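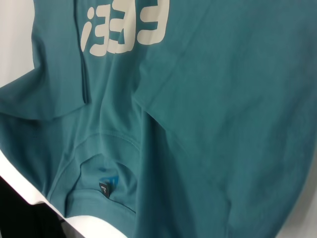
**Wian Venter**

Two weeks in with the Drilel folding kit. Posting notes as a thread because three people have asked and I'd like to type it once. 1/

We paid $1573 for it, shipping included. That's the arm, gripper, wrist camera, power supply, clamp mount and a year of the software. No laptop in the box. You need your own, and the minimum specs on the product page are too low. More on that further down. 2/

I work on the evaluation side. We buy kits like this, run them on ordinary jobs, and write up what a small shop would want to know before ordering. The job this time is t-shirts. Adult sizes, cotton, some with prints, dumped in any position. 3/

Setup took me one morning. The clamp holds well. The cable guide is a strip of plastic hooks that came off the arm the first day and again the second, so I switched to hook-and-loop straps. Budget for straps. 4/

Calibration is a printed card and a button. It runs for a few minutes and gives you a pass or a fail with no number attached. I'd like a number. A bare "pass" doesn't tell me if I should redo it after bumping the mount. 5/

On to the work itself. The software breaks a fold into steps: find the collar, find the hem, flatten, sleeve over, sleeve over, fold up. You can watch each step in a side panel and pause between them. That panel is the best part of the product. 6/

Collar finding is good. A ribbed neckline with a dark label in the back gets picked up fast, even with the shirt upside down to the camera. Plain collars with a printed size instead of a sewn label take longer. 7/

Big prints confuse it sometimes. If a fold runs through the lettering, the software can read the break in the print as the edge of the garment and try to grab there. There's a setting called "ignore graphics" that is off by default. Turn it on. 8/

Sleeves that land on top of the body are the hard case. The hem of the sleeve looks like any other straight edge and the gripper goes for it as if it were the bottom of the shirt. Then you get a fold that starts from the wrong end. I've started fixing those by hand before I press go. 9/

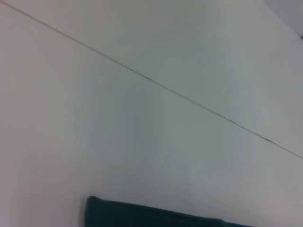

*Stalance – Product Evaluation Team, Flotdale office*

Posting the rest from the team account's draft, same author, same numbering. 10/

A word on wrist cameras, since this kit has only the one included. The view goes wherever the wrist goes. You can end up with a bit of teal fabric along the bottom and off-white panel with a seam line filling everything else. A view like that gives the software very little shirt to work with. 11/

Drilel handles this with a "look back" move. The arm backs up, tilts down and takes another picture. It adds time to the cycle, but it's predictable, and you can set how many times it tries before it stops and asks for help. I have ours set to 2. 12/

What it doesn't do is remember where the shirt was. If the fabric leaves the view completely, it searches from the beginning again. I asked support if there was a setting for this and the answer was no, with a feature request number. 13/

Pale backgrounds seem fine with dark shirts. White shirts on a white surface are a different matter. The edge finder gives up on those more than on anything else we've tried. A dark mat under the work fixes most of it, and the kit should come with one. 14/

Gripper notes. The finger pads are soft and pick up a single layer of cotton well. They pick up two layers just as happily when you only wanted one. You can adjust the closing force on a slider from 0 to 900. The manual doesn't say what the units are. Lower is better for thin shirts. 15/

The manual also says to wipe the pads every 200 cycles. I'd do it sooner if your shirts shed lint. The pads pull off without tools, and a spare pair comes in the small bag taped under the lid of the box. I nearly threw that bag out. 16/

Laptop. I started on an older one that met the published minimum. The preview lagged far enough behind the arm that pausing at the right moment was guesswork. I moved to a newer machine and the lag went away. Same cable, same settings. 17/

Noise is low. I take calls next to it. The emergency stop is a real button on a wire and it works every time I press it. After a stop you have to home the arm again, which is slow, but I wouldn't want it to skip that. 18/

Support: email only, weekdays. I wrote on a Monday morning and had an answer by 3 p.m. The second time took two days. Both answers were from someone who had clearly used the kit. 19/

We also have the Price kit on the shelf and I've been asked how they compare. I haven't run it on the same shirts yet, so I won't guess. The Price box does have two cameras in it, one for the wrist and one on a stand. That alone makes me want to try the sleeve problem on it. 20/

Who I'd recommend the Drilel to: a school lab, a hobbyist with patience, or a small shop that wants to learn how this kind of automation behaves before spending more. You'll learn a lot from that side panel. 21/

Who should wait: anybody hoping to leave it alone with a full bin. It needs a person nearby to sort out the sleeves and answer the prompts. For our own laundry, I'm still faster by hand. 22/

Things I'd ask Drilel to change before the next version: put a dark mat in the box, show the calibration error, say what the force slider measures, and switch "ignore graphics" on by default. The first two would have saved me an afternoon each. 23/

A few people wanted to know about long sleeves and hoodies. The software has a profile for long sleeves, marked beta. Hoodies aren't supported. I tried one anyway and it grabbed the drawstring. 24/

Next up is the same shirts with a dark mat from the start, then the long sleeve profile, then the Price kit. I'll add to this thread as I go. If you own a Drilel and have found a better force setting for thin cotton, please reply with the number. 25/25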